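Storytime and Playroom Helper Wanted - Rinddale Family Library

We are looking for a kind, patient person to join us at the Rinddale Family Library, where the children's corner has been growing faster than we can keep up with it! The position is part-time, 5 afternoons a week, and it would suit a student, a retired teacher, or really anybody who likes reading out loud and doesn't mind doing the same silly voice over and over.

You would be working alongside Marilou Aquino, who has run our storytime since the old building on Hincombe Street. Most days you'll read to the under-fives, help older brothers and sisters find their next book, and set out toys and crafts for the hour that follows (this is the loud part, and a lot of families tell us it's their favorite).

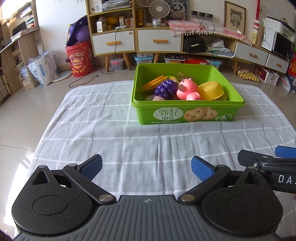
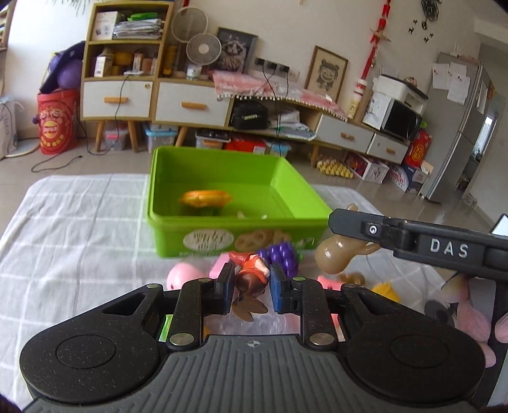 No library experience is needed, and we'll teach you the checkout system in your first week. We do ask that you have spent some time with young children, whether at work or at home with your own, and that you can lift a box of picture books. A second language would be a lovely extra - many of our families speak one at home and the little ones light up when they hear it.

Pay is monthly, with paid holidays, and you'll have a library card with no late fees for as long as you're with us.

To apply, send a short letter to Adaeze Okoro at the front desk, or drop it off in person, by Sat 7 February. Tell us a bit about yourself and which book you loved most as a child. Please put job number 3842 at the top of the page.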